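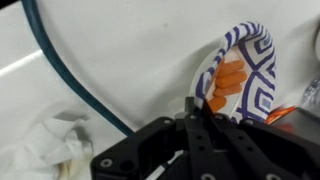

*A paper plate held by its rim, with carrots still on it.*

**Handling rules for food and tableware: what changes from 2023-01-27**

The revised handling rules for the kitchen arms apply from today at both Ilmont and Flirkum. They replace the August version, which was written for cups and boxes and had very little to say about plates. Please bin any printed copies of the old one. The new sheet is 4 pages long and is kept in the Posteter folder, next to the cleaning log.

The main change is to how we treat soft tableware. A paper plate gripped at the rim will bend, and anything on it can slide towards the fold. Under the old rules an operator could call a lift good if the plate left the surface. A lift now counts as good only if the plate and everything on it arrive where they were meant to go. If a piece of food drops on the way, log the run as a spill, even if the plate itself was placed correctly.

Agnes Kristiansen went back through the August runs before the wording was settled. Of 810 lifts, 282 involved a loaded plate, and those were the ones where operators disagreed most about what to write down. Two people watching the same run would often give it different marks. The new sheet has one page on this alone, with the terms "held", "folded" and "spilled" set out in full. "Folded" may be used together with either of the other two.

Other points to note:

- Keep fingers and sleeves out of the work area until the arm has stopped and the stop light is on. Picking up a dropped carrot is not an exception.
- Food used in a run is not to be eaten afterwards, and it does not go back in the fridge. Put it in the lidded bin.
- Wipe down the gripper fingers at the end of each session and check the screws by hand. A loose one is to be reported before the next session starts.
- Paper towels and wrappers may be left in the work area if the task calls for clutter. Write down what was there at the start.
- Hoses and cables near the arm's path must be noted on the set-up form. If one is touched during a run, stop and reset.

The grip force limit has not changed. Several people asked for a lower limit for paper plates, and Lynch is still testing this. Until there is a result, use the setting on the sheet and do not adjust it during a session.

Everyone who runs an arm needs to read the new sheet and sign the back page within 14 days. New starters sign before their first session. Anyone who has not signed by then will be taken off the rota until they have.

Questions about the wording should go to Agnes. Faults with the arms go through the usual form, with the run number filled in.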